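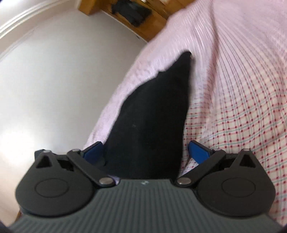

I have read the council's case for closing the Driltach swimming baths twice now, and I still don't believe it. The saving is put at 20 per cent of the leisure budget. Fine, but the same paper has swimmers moving to Wirkinari, 60 minutes away by bus, as if the bus ran in the evening. It stops at six.

Mayor Rainer Seidel says the public was consulted. There were 1086 replies, which is a decent turnout for a town our size, and most of them were against closure. What did the council do with them? They get one paragraph on the last page, under "other views".

I voted for Seidel. I liked him when he was an ordinary councillor asking rude questions about the Kuker Road car park. I would like to hear him ask one or two about this. Who valued the land? Why does the repair bill come from Tshabalala, the firm that also hopes to build there? Jacinto Rosales put both points to the May meeting and was told an answer would come in writing. He is still waiting.

Perhaps the baths really can't be saved. The boiler is old and the roof leaks over the shallow end. But I've been told before that a decision was still open, and then found the fencing already ordered. The vote is next month, and I'll be in the public seats with my copy of the paper.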